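**Ticket 127 — Clorinix wall controller drops off network, Lunesberg office**

Status: monitoring
Priority: 2
Site: Lunesberg, small office room
Equipment: Clorinix wall controller, Jingate gateway, Simard fan coil unit

**Reported**

Fan coil in the small office runs at full speed in the morning and ignores the setpoint. Wall controller display shows the correct temperature but a change made at the dial has no effect. Gateway lists the controller as "stale." Power cycling the controller restores control until the next morning.

**Checks, first visit**

- Supply at controller terminals: within range, no dip when the fan starts.
- Bus polarity: correct at both ends.
- Termination: resistor fitted at the gateway, none at the far end. Fitted one. Fault came back the next morning, so this was wrong but was not the cause.
- Addressing: controller set to 8. No duplicate found on the segment.
- Fan coil board: no stored faults.

**Log review**

Gateway log shows normal polling until 6:00 a.m., when the nightly schedule hands over to the day schedule. The gateway then sends a full table write to every controller. All of them acknowledge except address 8, which goes silent partway through the write. After that the gateway marks it stale and stops polling it. The fan coil falls back to its local default — full speed, no setpoint.

Poll timeout on this segment was 600 ms. The other segments use the gateway default, which is longer. The controller in this room is an older hardware revision and answers slowly while it is saving a table to memory.

**Action**

1. Returned poll timeout to gateway default.
2. Set retries before "stale" to 2.
3. Enabled automatic re-polling of stale devices.
4. Changed fan coil fallback from full speed to low.
5. Forced a table write by hand. Address 8 acknowledged late but inside the new limit.

**Open items**

- Watch the morning handover until the end of December. Close if no stale events.
- Replacement controller quoted but not ordered. Hold unless the fault returns.
- The short timeout is not in the commissioning sheet. Sheet needs correcting — it still lists the default for all segments.

**Attachments**

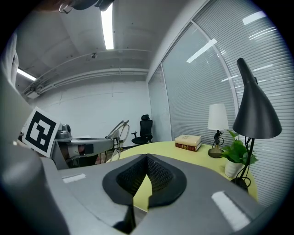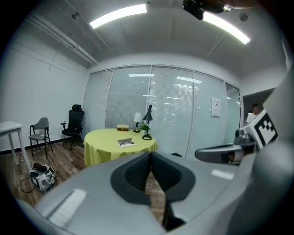
Small office, Lunesberg. Second photo shows the round table and the laminate floor.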